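Brillside Bedspread, Double, Palm Print

Bought in February, washed every other week since then.

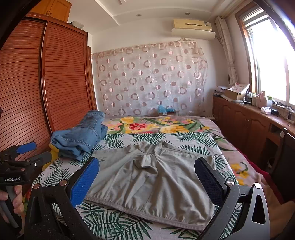 Lorena Arancibia wrote under my first review that hers faded after two washes, and asked what temperature I used. Cold, with the Havon liquid, and no dryer. Mine has kept its pink so far.

The spread cost me 55 dollars on sale at Troncoso. It is light enough for summer and needs a blanket under it once the heating comes on. The size is right for a standard double — on a deep mattress it would come up short at the sides. Stitching is even, though one corner came with a loose thread that I had to trim.

It does crease. If you fold it in a closet, expect lines for a day or so. Delivery took up to 2 weeks according to the site, and mine came in one.

Four stars. I would buy it again in the plain green.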